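Packing and Weighing Small Parcels: Layout of a Mailer Bag Station

Student project report, Packaging and Logistics, Cumcombe campus
November 21, 2023

1. What we set out to do

Our group had to pick one small work station and write up how things are laid out on it, what gets handled and where time goes. We picked mailer bags. Everybody orders stuff online, everybody gets one of those gray plastic bags, and the part between "item is in bag" and "bag is in truck" is hardly covered in the course reader. Two pages, mostly about cardboard.

So the question is simple: how should bags, crate, scale and belt sit relative to each other so that a soft parcel gets weighed properly and moved on without extra handling?

We did not look at labels, postage software or what happens after the belt.

2. Background, short

Mailer bags are light and cheap and take almost no room before they are filled. Bad side: no shape. A box sits on a scale by itself. A bag slumps, slides, folds under, hangs over the edge of the tray and touches the table. If it touches the table the reading is off. With a heavy parcel you might not care. With a T-shirt at 300 grams and a price step close by, you do.

We read the Gradier handbook on packing benches (library copy, older edition) and used its station sheet as a starting point. The sheet assumes boxes, so we dropped the parts on stacking and corner protection. Also used the course template from last year, Csizmadia layout, where every object on the table gets a zone: incoming, working, measuring, outgoing.

3. The station

Table with a dark green top, green conveyor belt running alongside. Floor is gray carpet tile, lighter and darker squares. Window at the far side of the room, which matters a little for the displays, see section 5.

Going across the table:
Incoming — pile of gray mailer bags, heaped, not stacked.
Working — bright green plastic crate, ribbed sides.
Measuring — electronic scale with a stainless steel tray.
Outgoing — the belt.

The order is fine. Pile, crate, scale, belt, all one direction. We drew three other orders on paper and every one of them had bags crossing over the scale at some point, so we left it.

The crate is where we changed our minds. At first we had it down as useless, one more step, why not go from pile to scale. But a pile of slippery bags is hard to take one thing from. The crate holds a bag still. It also gives you an edge to work against.
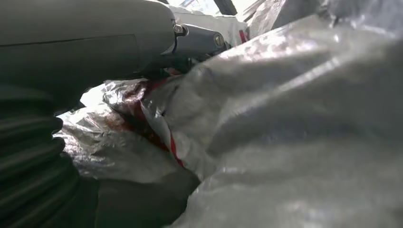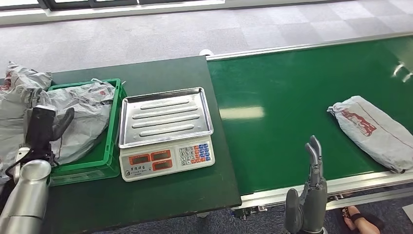
Fig. 1 and 2. Both from the station. First one: silver-gray glossy film, very close. Second one: the table with bag pile, green crate and scale, belt at the right.

4. Notes on the objects

Bags. Gray plastic, faint red printing. The surface is glossy in strong light and this turned out to be a nuisance for anyone trying to read a mark on it. Wrinkles catch the light and break up the print. If a label goes on, flatten that part first. We would put the label on the widest flat side and never across a fold.

A bag that bulges above the crate rim is OK to pick up. A bag that drapes over the side is less OK, it catches on the rim when lifted. Fold the loose end under before it goes in the crate. Costs a second or so, saves doing it on the tray.

Crate. Size is about right for one bag, too small for a batch. We think one at a time is better here anyway. With several bags in, the bottom one gets forgotten or comes up stuck to another. The ribbed sides stiffen it, which the course reader does mention.

Scale. Counter type, three display windows in a row and a keypad with number keys. These are made for shops, goods sold by weight, with weight / unit price / total. For parcels you need only the weight, so two windows are not doing anything for you. Still a sensible choice. Easy to find, cheap, big tray.

The tray has raised edges and long raised ribs. Good: a bag lies on the ribs and does not stick flat to the steel. Less good: a long bag goes over the raised edge and hangs. See below.

Belt. Close to the table, which is what you want. We would keep the stretch of table next to it free so a bag can be slid across and not thrown.

5. Points on weighing

Switch on, let it settle, zero it with nothing on the tray. Then bag on, hands off, wait for the number to stop.

Hanging ends are the main source of error in our view. Tuck them so the whole bag is inside the tray edges. If the bag is too long for that, fold it in half, the weight is the same.

Do not weigh in the crate. Tempting, becuase the crate holds everything together, but then you need to tare the crate each time and somebody will forget.

Red-window displays wash out in daylight. The operator should have the displays facing them and the window light not falling straight on. Turn the scale a little if needed. Check zero again after moving it.

For a rough time estimate we assumed a depot the size of the one in Gelemville, which we set at around 1000 soft parcels a shift for the exercise. Every extra second of handling per bag is then 1000 seconds, a bit under 17 minutes. At 3000 parcels it is 50 minutes. That is the whole argument for folding loose ends early and keeping one direction of travel.

6. Suggestions

Put the bag pile in a shallow bin. Heaped on the table it spreads and starts leaning on the crate.

Mark the scale position with tape. It will get bumped.

Leave a hand's width between crate and tray so a draping bag can't rest on both.

One sort of bag per run if possible. Mixed sizes mean a different fold each time.

Label after weighing, on the flat side.

7. What is missing

No measured times, our numbers in section 5 are assumptions and should be read like that. We also did not compare scales, and the remark about displays is from general experience with that type. A second group could take the same table plan and do the timing with a stopwatch, 2 people, one handling and one writing down, same bags in both layouts (with crate / without crate). We would of liked to do it ourselves but ran out of weeks.

Appendix A has the zone sketch, Appendix B the blank station sheet.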